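From: Shona Halliday
To: Nerwood Home Computing list
Date: Oct 6, 2023
Subject: Re: [nerwood-computing] Old desktop as a home server?

> Hi all, I've been given an old office desktop and I'd love to put the
> family photos and my recipe scans on it so the whole house can get at
> them. Is that silly? My brother-in-law says just pay for cloud storage
> and be done with it. The tower is pretty dusty and I haven't dared take
> the side off. Also, does it need to be left on all the time? Our power
> bill is bad enough as it is.
>
> Messina

Not silly at all, Messina! I've been running one of these in the hall cupboard since January and it has been my favourite project in years. Sorry this got long, I started typing over breakfast and kept going.

First, the power question, as that's the one that put me off for ages. I borrowed a plug-in meter from the library (ours lends them out, ask at the desk) and mine sits at 50 watts when the house is busy with it and well under that when it's idle. I have it set to sleep overnight and wake up when my laptop calls for it. If you only want photos on the weekend, turn it off in between. Nothing bad happens. The kids learn very quickly which button it is.

Second, go on and take the side off! Unplug it at the wall, hold the power button in for a few seconds, lay it down on a towel and have a look. Office machines are lovely to work on compared with the flashy ones, everything has a place and most of it comes out with a latch or a couple of ordinary screws. Do the dust outside with a soft paintbrush and a can of air, and hold the fan blades still with a finger while you do it. The one thing to leave sealed is the power supply. Brush the dust off the outside grille, but don't open the casing, it can hold a charge long after it's unplugged.

If there's old grey paste under the cooler and it has gone hard and crumbly, wipe it off with isopropyl on a coffee filter and put a fresh blob on, the size of a pea. I was terrified of this bit and it took me 12 minutes, most of them spent looking for my glasses.

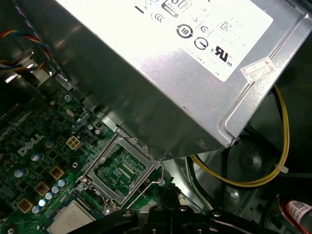
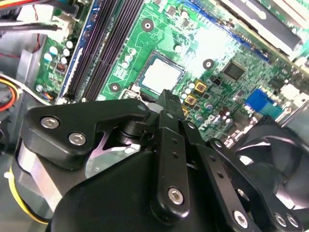

Power supply in a Dell desktop, then a CPU cooler and the motherboard.

Now the fun part — drives. Don't put your photos on whatever old disk came with the machine. Use that for the operating system if you like, and buy one decent new disk for the photos. I paid $70 for mine on sale. Then get a second one the same size and keep it in a drawer, or better still at your sister's place, and copy everything across once a month. Please do this! A server in the cupboard is one copy, and one copy of your baby photos is a very uncomfortable number.

For software I went with Jevari, which someone on this list put me on to (thank you again, whoever you were). You set it up in a web browser, it makes a shared folder that shows up on phones and laptops, and the photo page sorts by year without being asked. The colours are hideous and the help pages are a bit thin, but I got going in an afternoon. Paltel is the other one people mention. I tried it for a week and it wanted a lot more typing than I was in the mood for, though if you like that sort of thing it does much more.

Recipes have been the surprise hit at our place. I scanned Nan's whole exercise book, 126 pages with butter on most of them, and now my cousins can look up the ginger slice from their own kitchens. I email it to them, mind you — I haven't opened the server up to the outside world and I wouldn't in your first year either. Keep it inside the house until you're comfortable.

A few questions back at you. How much memory is in it? Does it have a spare bay for a second disk? And is there a network socket anywhere near where you want to put it? Wi-fi will do in a pinch but a cable makes copying photos so much quicker.

Happy to come round with my screwdrivers if you'd like company for the lid-off part.

Cheers,
Shona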